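港町の小さなゲーム店が続けてきたこと

オットー・コヴァーチさんがオーンポートの坂の途中に店を開いたのは、勤めていた印刷会社をやめた翌月だった。ボードゲームとカードゲームを売り、奥の部屋で遊ばせる。店の名前は「フロヴリー」という。子どものころ飼っていた犬の名前だそうだ。

「最初の年は、ほとんど売れませんでした。箱を見て、値段を見て、帰っていく。まあ、自分が客でもそうしたと思います。遊んだことのないものに、その値段は出しにくいです」

そこで奥の倉庫を片づけ、席を置いた。料金は取らず、飲み物だけ買ってもらう形にした。今は入れ替え制で、夕方の回が一番混む。席は14で、増やす予定はないという。

「増やすと声が聞こえなくなるんです。ルールを説明する声が。うちは説明が仕事のようなものなので」

説明のやり方には順番がある。まず、どうすれば勝ちなのかを言う。次に、自分の番に何をするのかを言う。細かい例外は、その場面が来るまで黙っておく。コヴァーチさんは以前、説明書を頭から読み上げていたが、10分もすると客の目が泳ぎはじめるのでやめた。

「説明書は調べるための本で、朗読には向きません。書いた人には悪いですけど」

店で働くオナ・リルさんは、もともと夕方の回の常連だった。今は初めて来た人の卓を主に受け持っている。

「長いゲームから始めたがる人が多いんです。評判を読んで来るので。でも初対面の4人で3時間は疲れます。私は先に、15分くらいで終わるサイコロのゲームを出します。負けても、すぐ次がありますから」

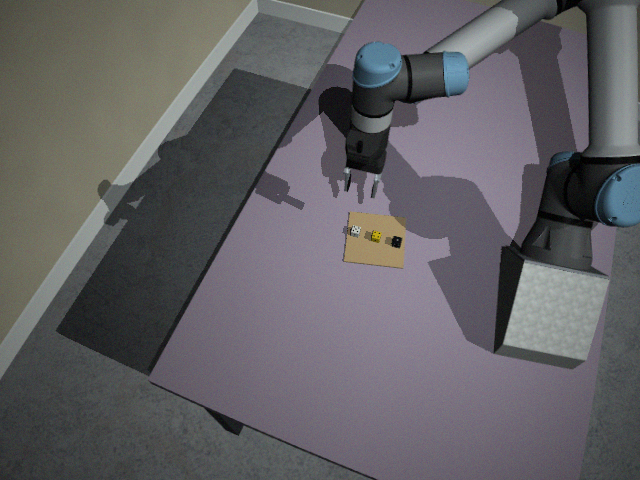 リルさんによれば、短いゲームを二回やると、その人の好みがだいたいわかる。運に任せて声を上げる人もいれば、確率を計算しはじめて手が止まる人もいる。前者には競りのゲーム、後者には町づくりのゲームを次に勧める。外れることもよくある。

「計算が好きそうだと思った方が、絵のかわいさだけで選んで帰られたこともあります。それはそれで、楽しそうでした」

棚に並ぶのは87種類。大手の通販サイトに比べればわずかだが、すべて二人のどちらかが最後まで遊んだものだけを置いている。例外は、地元の作家デーネシュ・ヴィンツェさんの作品で、これは試作の段階から店の卓で遊ばれてきた。

ヴィンツェさんの代表作『ノルトデン』は、霧の中で羊を集めるゲームである。初版は40箱。箱の糊づけまで自宅でやったため、今でも何箱かは蓋が閉まりにくい。コヴァーチさんはそのうちの一つを手元に残している。

「試作品を持ってくると、彼は隣の卓に座って、何も言わずに聞いているんです。質問されても答えない。説明書だけで遊べるかどうかを見たいからだと言うんですが、遊ぶ側は落ち着きません。一度、全員が得点の数え方を逆に覚えて、一番下手な人が優勝しました。その次の版で、数え方の文章が変わっていました」

部品の紛失についても聞いた。貸し卓をやっていれば避けられない。店では、終わったあとに客と一緒に中身を確かめてから箱にしまう。それでも駒は減るので、レジの下の引き出しに、ばらの駒と木のかけらをためてある。なくした人から弁償金を取ったことはない。

「赤い駒がなくなったら、赤いボタンを入れます。ボタンが入っているほうの箱を指名するお客さんもいます」

五月には、近くの図書館の一室を借りて、年配の人向けの会を開いた。字の大きいカードを選び、休憩を長めに取った。参加者の一人、ヤヴズ・ギョクチェさんは、若いころ船の上で覚えたというバックギャモンを逆にリルさんに教えてくれたそうだ。それ以来、夕方の回にも顔を出すようになった。

店の売り上げは、今も年末に偏っている。夏は飲み物のほうが出る。それでも続けられているのは家賃が安いからだと、コヴァーチさんは言う。建物が古く、冬は窓際の席が寒い。

「暖房を直すか、厚いカーテンにするか、ずっと迷っています。今年はたぶん、カーテンです」

取材が終わるころ、夕方の回の最初の客が階段を上がってきた。リルさんは棚から箱を二つ抜いて、奥の部屋へ入っていった。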